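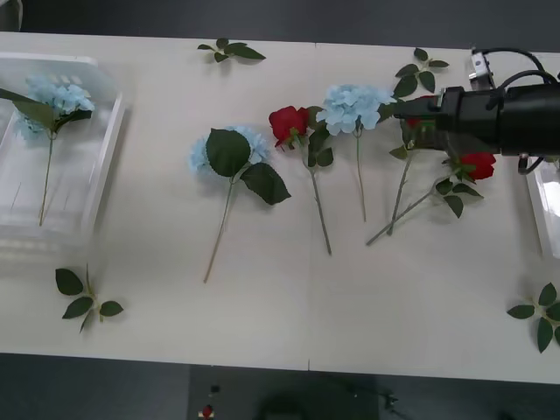
Researchers at the Cevska laboratory have published a method for teaching robots to sort artificial flowers, a task the group's lead investigator considers a fair test of handling skill.

"A rigid block gives the same answer wherever you grip it," the investigator said in an interview at the group's Flitwood site. "A stem with leaves does not. It bends, and it catches on its neighbor."

The method, named Gamadari, was trained on 3503 recorded attempts. In each one, the arm must pick a single stem from a mixed group of roses and hydrangeas and place it in a clear tray. Loose leaf sprigs are left on the table during the trials. According to the investigator, earlier systems often treated a sprig as part of the nearest flower and closed the gripper on both.

Gamadari selects a point on the stem before it considers the bloom. The team compared this approach with a bloom-first version over 157 test layouts. "The gain was largest where stems crossed," the investigator said. "On well-spaced flowers, we saw almost no difference, and the paper says so."

Wrong picks were grouped into four types. Three involved leaves. The fourth, in which a bloom is hidden by the gripper itself during the approach, remains unsolved.

The laboratory plans to repeat the tests with partners at Verbeke, using fresh-cut stems, beginning in January. "Real stems break," the investigator said. "We expect the numbers to go down at first."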